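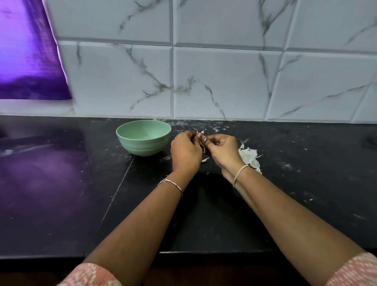 Andden Walking and Browsing Club — members' pages

I went into the second-hand shop on Cheema Street for a lamp and came out with a writing desk. My husband has asked me to put the whole thing down for the club page, I suspect so there is a record.

The desk is what the ticket called a "Zalomstead". I had never heard of a Zalomstead. The fellow at the counter said it was a small workshop that made very good furniture and closed years ago, and that people look out for them. Which people? He couldn't say. I have noticed that anything with a drop front and a bit of brass on it gets a maker's name these days, and the price goes up to match.

It was marked at $2,357. I laughed, and he didn't. I went off and had a coffee and walked up as far as the old Grillness building, which used to be the stove showroom and now sells candles that smell of other things. When I came back the ticket said $1,416. I hadn't said a word to him about the price. Make of that what you like — I took it to mean the first number was never a real one, and I'm not sure the second was either.

What I liked about it, and still do, is the inside. There are 12 pigeonholes and a row of little drawers underneath, and one of the drawers has a neighbour's worth of old string in it, and a bus ticket. The bus ticket is the only honest piece of paperwork that came with the thing. The "certificate" is a photocopy with the date left blank.

Barry Goodall from our walking group used to restore furniture, so I had him over in September to look at it. He pulled out a drawer, turned it upside down, and was quiet for longer than I enjoyed. The joints are cut by hand, he thinks. The back panel is newer than the rest. The colour of the top has been helped along by somebody. As for Zalomstead, he has been in and out of workshops for 17 years and it meant nothing to him, though he did say that proves very little either way.

So did I overpay? Probably. I've seen plainer desks go for more, and I've seen nicer ones left out on the nature strip with a sign saying FREE. The prices in these shops don't seem to be attached to anything.

The delivery was extra, naturally. Two blokes got it as far as the front hall and told me the stairs weren't included, so it lives in the hall now, where I pay the bills standing up until I find a chair that fits under it.

I still need a lamp.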